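Stop tuning the planner

Sun 29 June

Third rewrite of the Skadley planner since March and I'm tired of it. Every time a grasp fails someone blames the path. Bilal Karam replayed 40 failures last week, path was fine in almost 2000 logged steps. The tooling wasn't. Timestamps drifting between camera and gripper, nobody had a viewer that showed both.

So my view, for what its worth: write the boring replay tool first. Then a checker that shouts when the clocks disagree. Then, maybe, planning.

Cupboards are where it bites. Door, hinge, side panel, all close to the fingers, and a late pose is a wrong pose.

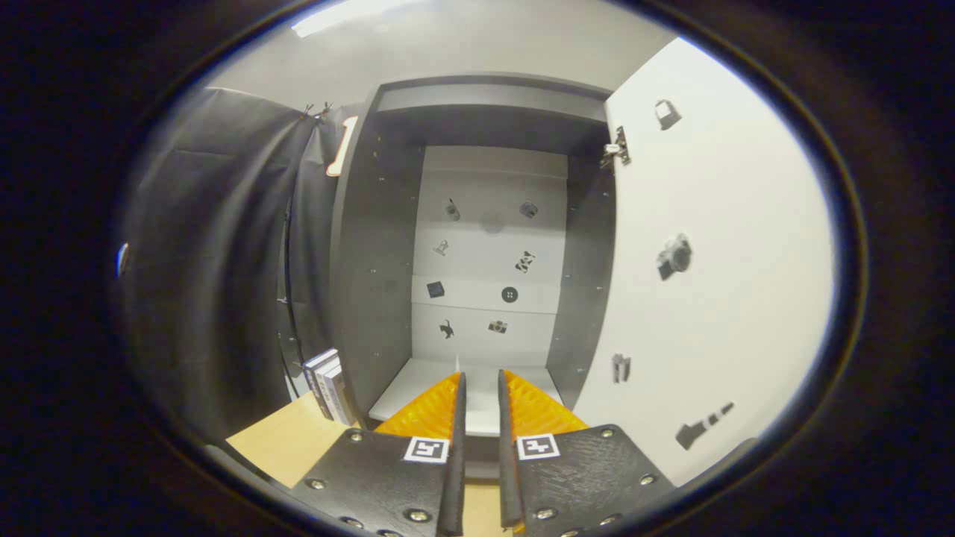 Markers on both finger plates, cabinet door open.

Siladum's people will say better perception fixes this. Might do. But you can't tell if teh perception is better when you can't line up two logs. Fix that, then argue with me.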